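Removing yellowing from white cotton

Updated 25/06/2020

Body oils and detergent residue both dull white cotton. Chlorine bleach often worsens oil stains, so use oxygen bleach.

1. Dissolve the powder fully in hot water – undissolved grains can leave patches.
2. Submerge the item and soak for 90 minutes. 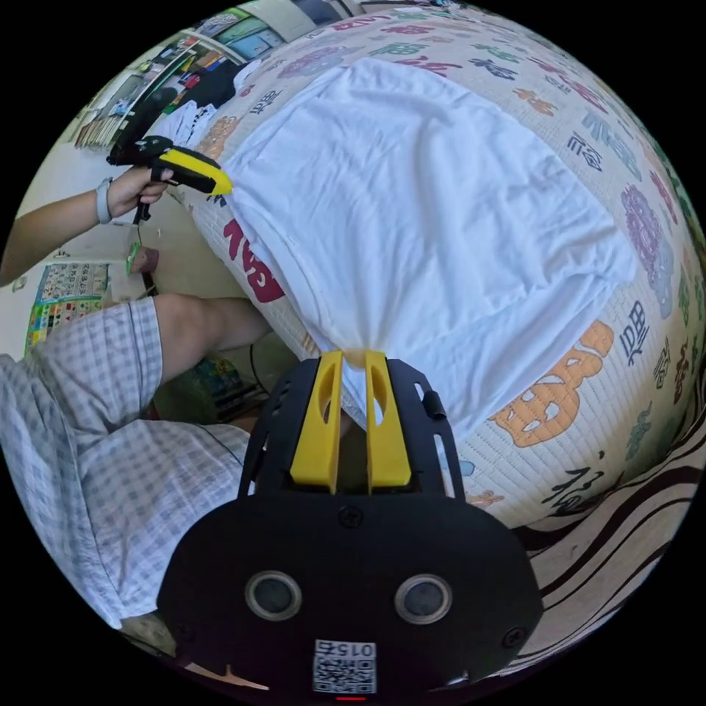 White cloth on a printed play mat.

3. Rinse twice in cool water.
4. Wash on the normal cotton cycle without softener.
5. Check the collar and underarms before drying. Dryer heat sets any remaining stain, so repeat step 2 if needed.
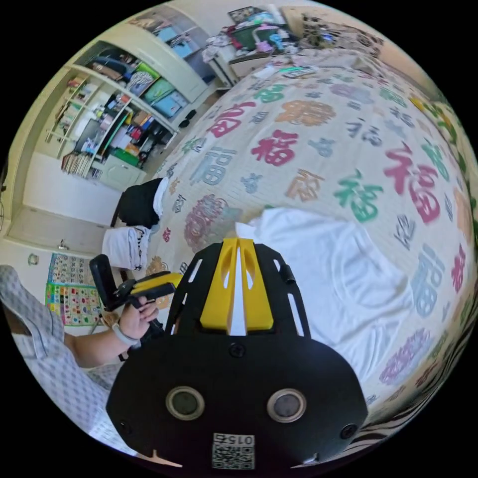 Can wool be soaked the same way?
Oxygen bleach damages wool and silk. Use a pH-neutral detergent and cool water for both.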